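Workshop notebook, May
Natural dye trials, madder on wool, second round

Started at the Trernatau bench just after nine with the kettle on and the good scales out, which always puts me in a hopeful mood. I have 400 g of the Herrero fleece yarn, scoured and wound into 4 equal skeins, and I want a proper brick red this time and not the salmon we all politely admired last month.

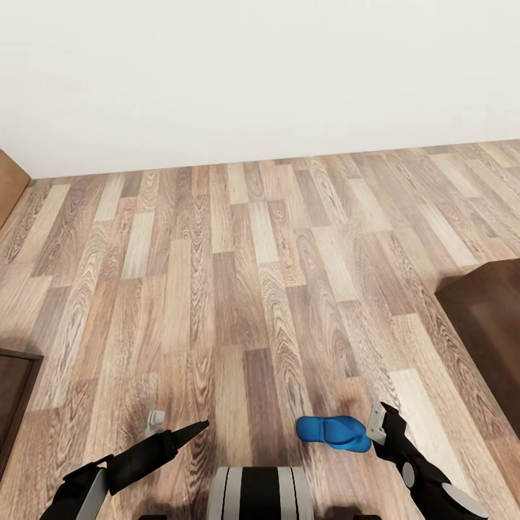
Mordanting

Alum at 12 per cent of the dry weight, dissolved in a jug first and then stirred into the big pan. I kept it just under a simmer for an hour and let the skeins cool in the liquor while I had my sandwich (cheese and pickle, since you ask).
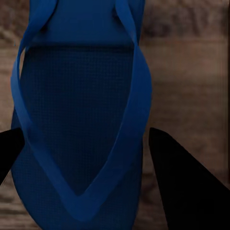

Blue flip-flop from above, strap in the brighter blue.

The Floris madder is ground much finer than the old Sisix bag, so it wants tying up in muslin or you will be picking bits out of the wool until Christmas. I soaked it overnight in tap water with a pinch of chalk.

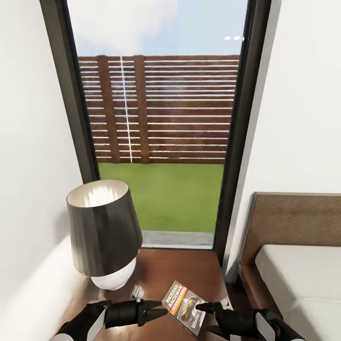 Skein one came out at 23 minutes and was already a lovely warm orange. I left the others in, nudging the heat down whenever the pan looked lively, because madder goes brown on you if it boils.
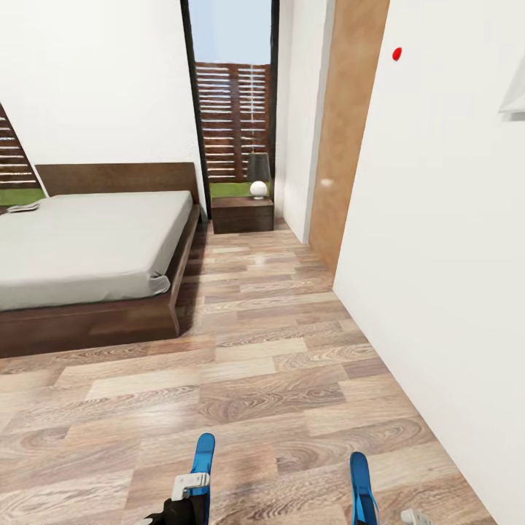
Skeins two and three are much closer to brick, and the fourth is staying in the pot until morning. Please don't tip it away! Rinse water still pink at five o'clock. To do: wash test, and order more alum.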